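Dec 20, 2020

Woke at 6 with the rain going sideways and couldn't get back off, so I gave in, made tea and sat in the kitchen with the seed catalogues. Doucette's came on Thursday and I've been rationing it (a few pages a night, like a box of chocolates) but this morning I went straight through to the back. They've got 31 sorts of tomato this year! I have room for four plants, five if I move the rhubarb, and I am not moving the rhubarb again.

The big question is the leeks. Last winter's were lovely, fat white things, and this winter's are pencils with rust all over them. I blame August. It was so dry up on the Rirkine plots that the water butt was empty for most of it, and I was going up and down from the tap with two cans every evening and still losing things. The beans gave up completely. The courgettes didn't notice, of course, courgettes never do, and I was still giving them away on the wall in October.
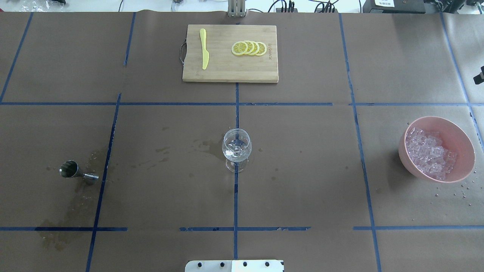
So I've decided on a different leek, an old one called Zirkier that's meant to stand up to anything. The packet is 300 seeds, far too many, but they don't do a smaller one. I'll sow half in a tray on the windowsill in February and keep the rest back in case the mice get in again. I also want to try celeriac, though I say that every year and then forget to water it and end up with something like a hairy golf ball.

Walked up after lunch when it cleared a bit. Everything sodden, the path by the compost heaps is just soup now. Pulled a few parsnips (good ones, one had three legs) and picked enough sprouts for Christmas dinner, then stood in the shed for a while with the flask listening to it start raining again. The Adico fork has finally gone at the handle. It's been wobbling since spring and I leaned on it for one parsnip too many. I might see if I can fit a new shaft over the holidays, as the tines are fine and I'm fond of it.

Home by half three and nearly dark. Soup with the parsnips, too much pepper, two bowls anyway. Shortest day tomorrow, so it starts going the right way after that. Must order the onion sets before they sell out, and get string.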